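### 3.2 Posture at the work surface

We had expected, when we began the Etier sessions, that people would stand more or less upright while sorting and folding, and we were a little surprised by how readily they bent toward whatever was in front of them. Of the 400 short episodes we reviewed, 93 showed a marked forward lean — enough to bring the chin down into view from below (Figure 4). 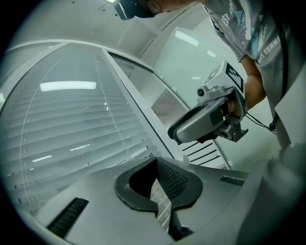
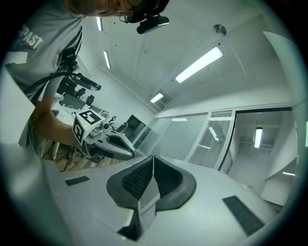 **Figure 4.** Forward lean with one forearm extended, seen from below in both views.

Clothing mattered less than we had guessed. A short sleeve leaves the forearm bare, and this made the angle of the arm a good deal easier for our raters to judge, but we found no link between dress and lean. We return to table height in Section 4, where the Mikley room is also considered.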